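In praise of the long, pointless game

On Saturday I spent most of a wet afternoon being served soup by a four-year-old. There were 16 courses, or so I was told, and every one of them was soup. I had a wonderful time, and I have been thinking ever since about how little room we leave for that sort of play.

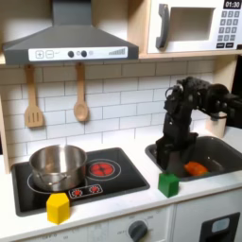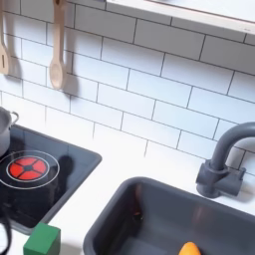
A toy kitchen, seen two ways.

I don't mean play that teaches something. We have plenty of that. The toy shop in Cetarbridge has a whole wall of boxes telling you what your child will be better at once you have opened them - counting, sharing, sorting, sitting still. I mean the kind where a child says "you be the customer" and you are the customer until bedtime, and at the end of it there is nothing to show anyone at all. I love that kind! I think it is the best thing small children do, and I think we keep interrupting it.

My neighbour Slamet Wibisono has three children and a job with awful hours, and he used to apologise to me for "just letting them get on with it" in the afternoons. Then he started listening from the next room while he did the ironing. His middle one ran a café for six days. It had rules, a grumpy cook, a customer who was banned and then forgiven, and a long dispute over whether a bus could come in for its tea. No adult wrote any of that, and no adult could have. He told me the whole plot over the fence and I would happily have heard it twice.

What does it take? Time, mostly, and more of it than we like to give. The first half hour of a pretend game is often dull to watch. They argue over who is who, they wander off, they come back and want a biscuit. It looks as if nothing is going on, and that is just when a helpful grown-up pops up with a craft idea. I have done it myself, glue in hand, and watched a perfectly good hospital vanish. (It was never reopened. I did ask.)

The clubs are lovely, I know. I have been to the Nendance hall on a Monday and seen 6 tiny people being trees, and they were splendid trees. But when I went through our family calendar this April I found hardly an afternoon without something written on it, and I crossed out two things a week there and then. I haven't missed them. The children haven't mentioned them once.

People say to me that children get bored if you leave them be. Well, yes, they do, for a bit! My friend Prasetyo Goh, who taught infants for years, reckons boredom is like the cold bit at the shallow end, and you have to let them stand in it before they will swim. I think he's right, and I wish somebody had said it to me when my eldest was small.

So leave an afternoon blank next week. Say yes if you are asked to be the customer, and order whatever you like - in our house it will be soup.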